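3.2 Folding of dark cloth on a light surface
2 min read

The cloth task was prepared by Sixten Amundsen and Esben Bech at the Brurent laboratory in February.

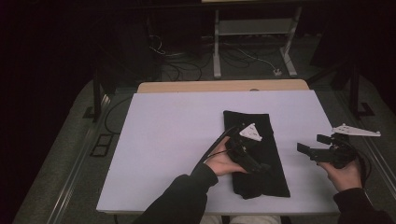

Figure 4. Black cloth, folded to a long strip, on the white board.

3.3 Fold quality

We count a fold as good when the two long edges lie together over the full length. Small wrinkles at the short end are allowed – they appear often with soft fabric and do not change the width of the strip. In total 394 folds were judged, and each was judged by 2 readers. The readers agreed least on the black cloth, where the upper layer is hard to tell from the lower one. For this reason we kept the white board under all dark fabrics. Towels from the Plattner set were folded 50 times each and are reported in Section 4.

70 shares · 2 comments

Related
Sorting of napkins by size
Wrinkles in cotton after storage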